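Monday, late

My arms are jelly. I knew the gripper was light (it weighs less than my hair dryer, I swear) but you hold anything out in front of you for a whole afternoon and see how you feel. I've got the heating pad on my shoulder and I'm typing this mostly with my left hand, so forgive me, future me, for the spelling.

So, day one of cups. Last week was towels for Fillero, which I got pretty good at by the end, and I was kind of sad to leave them. Mei-kuen called before breakfast to say towels were finished and could I switch to "drinkware, disordered." I love that. I wrote it on my hand. What it means is that you tip cups over every which way, then pick them up and stand them upright, and the machine at the other end is supposed to learn how to do it from watching a great many of mine.

The target is 500 by the end of April. I did 54 today. I was hoping for more, but the first hour went to fussing. You have to start each one from a fresh mess, and it can't be the same mess, and my hands don't want to make new messes! They want to put the red cup in the far left corner every single time. Sewwandi had the same trouble with spoons. Her trick is to shut her eyes and let go of everything at once, so I tried that, and one of the paper cups rolled clear off the table and under a chair and I had to go in after it on my knees.

We're using the checkered cloth. Mei-kuen likes it because it's busy, and the Prenis people want busy this time. I can't say I do. After a couple of hours the squares start to swim, and I caught myself lining up the jaws with a black square when I should have been looking at the cup. I threw out three takes for that. Maybe I didn't need to, but they felt sloppy and I'd rather have fewer.
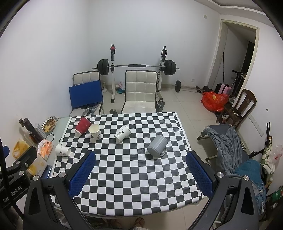

After lunch

Leftover noodles, standing up. Then back at it.

The gray mug is my enemy. Paper cups I've sort of figured out: come in slow, close until the blue pads just touch, stop a hair sooner than you think you should, turn the wrist. If you squeeze, you get a dent, and then that cup looks different in every take for the rest of the day. I went through 11 of them before I got the feel of it, and I still say the dented ones should count for something. People dent cups! A robot in a kitchen is going to meet a dented cup sooner or later. I put that in the notes for Mei-kuen and she wrote back "good point, keep two," so now I have two official dented cups and I'm weirdly proud of them.

But the mug. It's ribbed, so you'd think it would be easy to hold, and then the handle gets in the way and the whole thing swings around as you lift. If the handle's down on the cloth you have to decide whether to grab across the body or roll it first, and I kept changing my mind halfway through. Changing your mind is the one thing they really don't want. The Zultham guide has a whole page on it. "Commit to one approach per episode." Okay, sure, but you try committing when the mug has other ideas.

I called Sewwandi around four to complain and she told me to roll it first, always, and quit thinking about it. She did mugs for the El-Sayed job all winter, so I listened. The next few went a lot better. I also got told off for talking while recording, even though there's no sound kept. She says you can see it in the hands, that they get bouncy. I watched a few of mine back and she's right, darn it.

Things for tomorrow: charge both grippers tonight, not in the morning. Wipe the pads, they're getting linty. Start with the mug while I'm fresh and save the paper cups for when I'm tired. Ask Mei-kuen if standing a cup up on its mouth counts as upright (I did it twice by accident and kept them in, with a note).

Sewwandi wants to come over and do a session together, one of us tipping and one of us lifting. I said yes before she finished asking. It would go so much faster, and she's bringing the almond cookies.

Okay, shoulder's warm, going to bed.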